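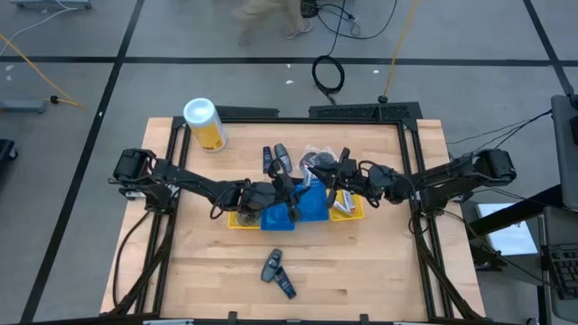

Rivier picks up the Clotura Trail Series

Big news for our corner of the running world! The Rivier Running Club has signed on to host the Clotura Trail Series for the next three seasons, and yes, that includes the final. We've been hoping for this ever since the old host let its contract run out last spring, and the vote at the club meeting took all of two minutes.

If you haven't run a Clotura race before, the setup is simple. There are five races between April and November, and your best four finishes count toward the overall standings. Points go 50 deep in each race, so you don't have to be up front to get on the board. A lot of people finish the year with a handful of points and are thrilled about it (I had 15 two years ago and told everyone I met).

The course everybody wants to talk about is Furkau Ridge. It opens with two flat miles along the river, then turns left at the pump house and climbs 800 feet before you get any kind of break. The view from up there is terrific, and so is the downhill after it, which is wide and grassy and lets you make up a lot of places if your legs are still with you. The club has wanted to put a real race on that hill for years and now we get one in the series.

Tremblay stays on the schedule as the opener. Same loop as before, with one change — the second creek crossing is gone and runners will use the new footbridge. Expect faster times. The old course record will stay in the books under its own heading, and a new one starts this April.

Evening racing is coming back too! The July race starts at 7 p.m., with the kids' mile at 6. Bring a headlamp if you think you'll be out past nine. The last part of that course runs through thick woods and it gets dark in there well before it does in the parking lot.
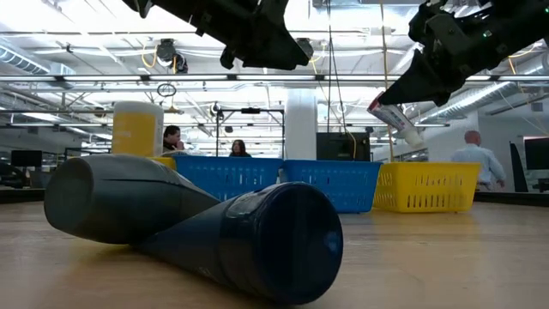 Entries and club spots

Sign-up for the full series opens in February, and single-race entries open a month later. Rivier members get the first week to themselves, so check that your membership is current before then. If you raced last year and want to keep your bib number, put it in the notes box when you register.

Team scoring is open to any club that can bring five runners, and the five can change from race to race. We had two teams last season and there's easily enough interest for a third, especially with so many new faces at hill repeats this fall. The pace at those has been great to see — people who were walking the top half in September are now running the whole thing and chatting on the way down.

We'll run the Furkau course together as a group in March, at an easy pace, with a stop at the top. Meet at the river lot at 8 a.m. Shoes with some grip, please, as the upper part holds snow late. Maps of all five courses will be up on the club page by then, and the parking details for Tremblay will go up with them.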